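**Shirt folding for the September showcase: is it worth it?**

**huveck_dave**
Our club wants 1,000 folds logged by hand before the robots get a go. I've done a few sessions with a gripper in each hand and I'm not convinced. A blue shirt never lands the same way twice. 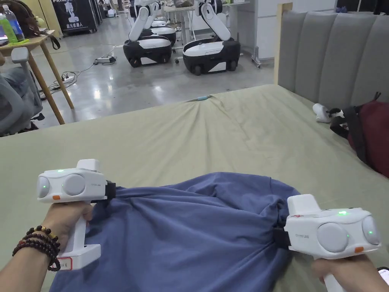
My wrists ache after 80 goes, and I'd sooner spend the time on the judging rules, which nobody on the team has read.

**Anine**
You said the same about the block stacking last year. Cloth needs a lot of goes. Abella's lot did 2,000.

**huveck_dave**
And came where, exactly?

**Anine**
Mid table. With a dodgy wheel.

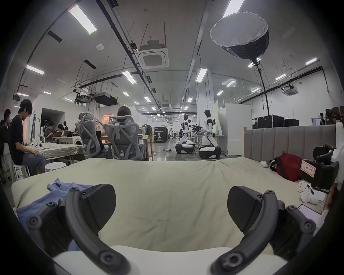 Anyway, the wheel cost them more points than the folding did. I'd keep going and drop the trouser task.

**tinpot32**
I'm with Dave. One shirt, one colour, same room every time. Change the shirt and you're back to square one. Also, do both grippers get checked before each run? Ours drifted for a week before we spotted it.
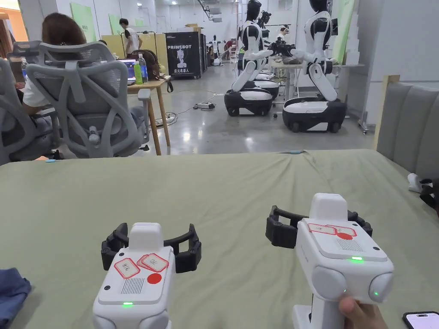 *Photo: Crisanto Agbayani*

**Dranimico**
Same here, we lost two evenings to that. I don't buy the "more goes" argument until someone shows me a run with a shirt it hasn't met. Dave, if you must carry on, my order would be:

1. Check that both grippers open and close fully.
2. Throw the shirt down badly. Tidy starts teach you very little.
3. Go for the hem first and take the thick seam.
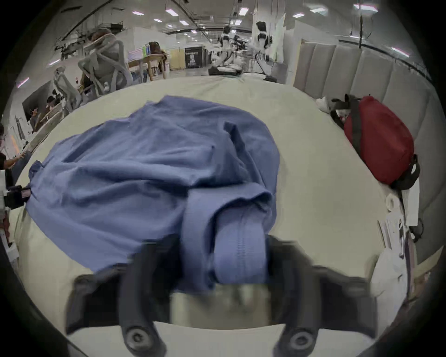 4. Swap to a different shirt every 32 folds.

**huveck_dave**
Fine, but who's buying the shirts?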